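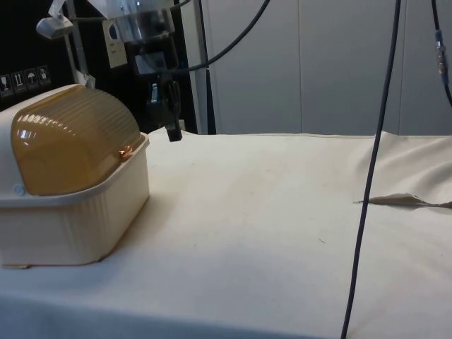

Ticket #104 - Arm won't reliably open the bin lid

Project: Losent (shared bench, back half of the workshop)
Status: Open, waiting on parts
Opened: Tuesday, November 21, 2023
Priority: annoying

What I'm trying to do

Hi all, me again. I'm teaching the arm to open the white bin with the amber lid. That's the entire job. The gripper comes down, takes hold of the little orange-brown tab on the lid, swings the lid up on its hinge, lets go and backs off. Later it'll put things in the bin, but I'm not even thinking about that yet!

I picked this bin because the tab gives the fingers something to aim for, and because the Dranby (the first bin I tried, flat lid, no tab) was hopeless from day one. I still think it was the right pick. Ask me again next week.

What goes wrong

Three different things, which is why this took me so long to write up:

1. The fingers close a hair too high and skate over the tab. Lid stays shut. The arm carries on with the rest of the motion as if it had the lid, which is pretty funny the first couple of times.

2. The fingers get the tab, the lid starts up, and then the whole bin scoots along the cloth toward the base. After that every saved position is junk until I push the bin back to where it belongs.

3. The lid goes most of the way up and drops again when the gripper lets go. I had 13 clean opens in a row on Sunday and then this started, so I'd love to know what changed.

Setup

Arm on the overhead mount, stock black parallel gripper, stock fingers. Control software is Vineo, on the build from September. I haven't updated because the last update ate my saved poses (see my other ticket, still grumpy). Cream cloth over the table. Bin goes on the left side.

What I've tried so far

Lowered the grasp point by 6 mm. Failure 1 got a lot rarer. It also made failure 2 worse, I guess because the fingers now press on the front of the bin a bit before they close. So that's a trade I don't love.

Slowed the lift. I stretched it to 900 ms, then doubled that. Slower is better for the scooting, no question, but it doesn't cure it.

Swapped the straight-up lift for an arc. I should have done this first. The lid is hinged, so of course it wants to travel up and back, and I was yanking it straight at the ceiling like I was pulling a carrot. With the arc the lid follows along much more happily - I'm keeping this one whatever else happens.

Pulled the cloth tight. It creeps. There's a bunched-up fold over on the right side that comes back every time I flatten it, and I'm pretty sure any slack over there means the cloth can shift under the bin too. Clamps would help, but the good ones are at the Younis bench and I keep forgetting to ask. 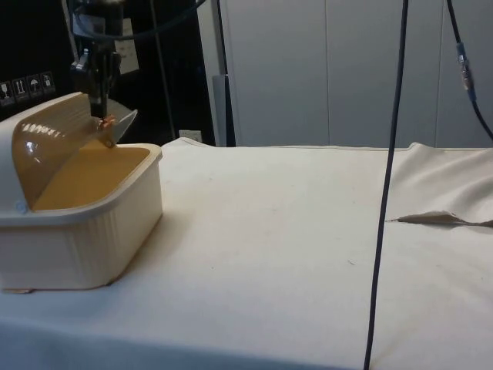 Notes on the open position

With the lid swung up and back like this, it makes a big curved dome over the rear half of the box, and I hadn't thought about how much room that takes up. My retreat move went straight back at lid height. So my current theory for failure 3 is that the gripper lets go and then bumps the lid on its way out, and down it comes. I'd been blaming the hinge all this time. Sorry, hinge.

I've added a waypoint so the gripper moves toward the front of the table first and only then goes up. Haven't run it enough to call it fixed.

The other thing is glare. The lid throws a lot of bright spots, and they move when the lid moves (naturally). If I ever go over to finding the tab with a camera, which people keep telling me to do, I think those highlights are going to be a headache. For now it's all saved positions and no vision.

Still to do

- Grippy mat under the bin, on top of the cloth. Ordered, not here yet.
- Softer finger pads, so I can go back to the higher grasp point without slipping off the tab.
- A check after the fingers close. If they've shut all the way, there's no tab between them, so stop and try again. Vineo reports finger width, I just never used it.
- Ask about those clamps!

Questions for anyone who's done lids

Do you let go at the top, or keep hold and ease the lid back until it rests? And has anyone got the arc move to play nice with a retry? Mine restarts from the middle of the arc and I have to hit stop.

Leaving this open until the mat shows up. Please don't move the bin if you're using the table, or if you have to, leave me a note on the bench.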